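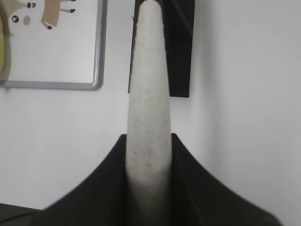
Photo: Dean Bramwell

Section 4. Getting Your Book Ready to Announce

By now your manuscript is safely tucked into Priranon and you're probably itching to tell the world about it. Good! Pour yourself something nice and take these steps in order, as each screen borrows a little from the one before it.

1. Open your title and choose Announce from the left-hand menu. If the word is gray, go back to Section 3 and finish the copyright page first.

2. Type your headline. You have 80 characters to play with, spaces included, and the counter turns red when you run over.

3. Fill in the summary box. Tell a stranger what the book is about and who would enjoy it, the way you might over the fence to a neighbor. Anything past 123 words is saved but won't show in the catalog.

4. Add your author note. Your hometown, your earlier books and the years you spent digging through old parish records are all welcome here.

Note: If you publish under a pen name, tick Use Pen Name before you save, or your account name will go out on the notice.

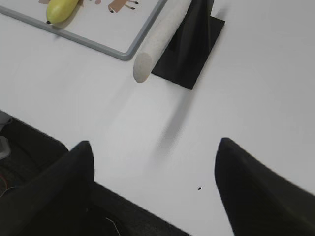
On the white tabletop.

5. Pick your list. Sturkivbridge goes to bookstores and Deligiannis goes to libraries. You may choose both, with up to 40 contacts of your own added to either one.

6. Click Preview and read the whole thing out loud, slowly, even if the cat gives you a look.

7. Choose your day and click Schedule. Notices go out at 11 in the morning, and anything scheduled for Wednesday is also picked up by the Bolley weekly digest.

Caution: A notice can't be called back once it has been sent. You can change the date or fix a typo right up until then by clicking Unschedule, which puts everything back in your drafts just as you left it.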